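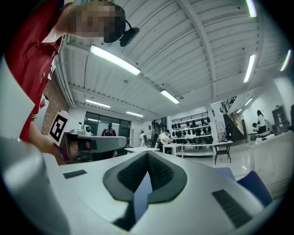
## Stikero hand-held gripper: working rules and specifications

The Stikero is a two-finger gripper worn and worked by hand. It records grasping tasks that will later be used to train robot arms. Hisside sells it singly or as a matched pair. This page covers what is in the box, what the gripper is rated for, and the working rules we ask sites to follow. The same rules apply to rental units.

Page last revised Aug 6, 2026.

## What you get

- Gripper with light gray housing and dark finger assembly
- Ridged grip pads, fitted
- One spare set of grip pads
- Marker plate with printed black-and-white pattern
- Charging cable and dock
- Wrist strap
- Printed copy of the Undley checklist (34 points)

The pair kit has two of everything except the dock, which takes both grippers. Head-mounted units are sold separately and are listed with the Onishi accessories.

## Ratings

| Item | Value |
|---|---|
| Maximum object weight | 300 g |
| Pad inspection interval | 1000 grasps |
| Minimum clear space around each operator | 1000 mm |
| Housing | Plastic, light gray |
| Use | Indoor, dry |

The weight limit applies to one gripper. Two grippers used together on a single object are still limited to 300 g. A shared load rarely splits evenly, and one side can end up taking all of it when the object tips.

## Who may use it

Anyone who has completed the short induction and signed the site log. The induction is in the Undley checklist, points 1 through 9. A supervisor who has already been through it can give it to others. Visitors may handle a gripper that is switched off.

Operators should not wear rings or loose bracelets on the working hand. Roll or button long cuffs so they stay clear of the trigger. Long hair is tied back if the operator will be leaning over the work.

## Setting up the room

Give each operator a clear space of 1000 mm on all sides, measured from the shoulders when standing at the work. Chairs that aren't in use go outside that line. If two operators face each other across a table, the clear space is measured behind them, and they agree before starting who reaches first.

Mobile robots sharing the floor must be stopped or kept outside the operators' space during a recording. Stopped means the drive is disabled. A robot that is waiting for its next command doesn't count as stopped.

Lighting should stay the same for the whole recording. Overhead tubes are fine. Replace any tube that flickers before you start, and check that glare from the fixtures doesn't wash out the marker. A small tilt of the plate usually fixes glare, but a new tilt means a new calibration.

## Marker plate

The printed pattern is what the tracking software looks for, so treat it as a measuring part.

1. Wipe with a dry lint-free cloth at the start of each shift. No solvent.
2. Check that the plate is seated and does not rock.
3. Keep hands, sleeves and tape off the printed face.
4. Replace the plate if a corner of the pattern is scratched or lifting. Don't touch it up with a pen.
5. Never swap plates between the grippers of a pair. Each plate is registered to one gripper.

If you print your own plates, use matte stock and the file supplied with your serial number. Plates printed at the wrong scale are the most common fault we see in returned data. Measure the print with a ruler before mounting it.

## Grip pads and fingers

Inspect the pads every 1000 grasps, or weekly if that comes first. Look for flattened ridges, splits at the edges and grit packed between the ridges. Replace all the pads on a gripper together. A worn pad next to a new one changes how an object sits in the fingers, and recordings from before and after won't line up.

Clean pads with a soft brush. Keep fingers out of the center slot while the gripper is powered — the mechanism closes on a light trigger pull.

## People and privacy

The gripper's camera sees more than the work. In an open room it will pick up colleagues at other tables, notices on walls and anyone walking through.

- Post a notice at every entrance while recording is under way.
- Tell people who regularly sit in the room before the first recording, and offer them another seat.
- Blur faces before any recording leaves the site.
- Clear screens and papers that carry personal details.
- Name one person on each shift who can delete a recording on request.

Many sites handle blurring automatically. Someone should still check a sample by eye. Faces near the edge of a wide-angle view are the ones that get missed.

## Stopping work

Stop and put the gripper in its dock if the housing is cracked, if the fingers don't open fully on release, if the grip becomes hot, or if anyone enters the clear space. Write the reason in the log. A recording that was interrupted is marked as interrupted and kept. Don't trim it to look complete.

Operators get a break at least once an hour. Wrist strain builds slowly and people tend to report it late.

## Changes in this revision

The July revision allowed plates to be shared within a pair. This one does not. Discard older copies of the checklist. The clear space rule now covers seated operators as well as standing ones, measured from the back of the chair.

## Ordering

Single gripper, pair kit, spare pads and plates are in stock at Hisside. Give your serial number when ordering plates. Checklist copies are free with any order.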